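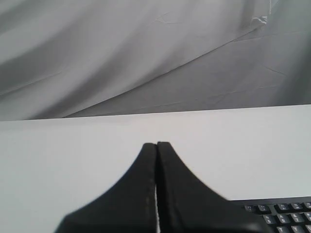

Pale grey cloth, white table, and a fair few fold lines still to deal with.

The sheet behind the table

Last updated: June
By the Modside home desk

I have become a person with opinions about cloth. It started with a white table and a wall I was sick of looking at behind it, and it has ended (for now!) with a great big sheet of pale grey fabric hung up where the wall used to bother me. I love it far more than I expected to love a bit of plain material.

The fabric is the Nusosen, in the shade they call Javier, and I bought it from Nalteveo for 68 pounds, hemmed. I did wince. I'd gone in wanting white, to match the table, and the woman at the counter laid a white one and the grey one side by side over a rail and let me stare at them until I gave in. She was quite right. White on white and you lose the edge of the table altogether, whereas with the grey you get that lovely clean line along the back and the whole thing looks as if somebody planned it.

Now, creases. Fabric that has lived folded in a packet will tell everybody so, and mine has one whopper of a diagonal running up towards the right, plus a scatter of thin little wrinkles like the lines on a palm. I gave it a whole Sunday with the iron before I hung it, 60 minutes by the kitchen clock and a cup of tea gone cold, and I can't say the big one took much notice. Next time I'd hang the cloth first and go over it with a steamer from the back, working down slowly and keeping my other hand well out of the way.

I'm in two minds about whether I want it perfectly smooth anyway. It falls in these wide, soft waves and I didn't want it stretched flat like a projector screen. The way it goes nearly white where the light lands and then dark and stormy down at the left is my favourite bit, and I keep moving my chair to look at it.

If you fancy trying it, buy wider than you need. I'd go for about 2 metres over a small table, more if you like a fuller drape, and I'd wash it before you hem it in case it shrinks. Check it in daylight too, as this grey has a silvery coolness that might look a bit chilly in a north-facing room.

The table I'm leaving as it is. I did try a runner and took it off again before lunch. A jug of something green may yet creep on, but I'm holding out.

Contact the Modside home desk | © Modside | Back to top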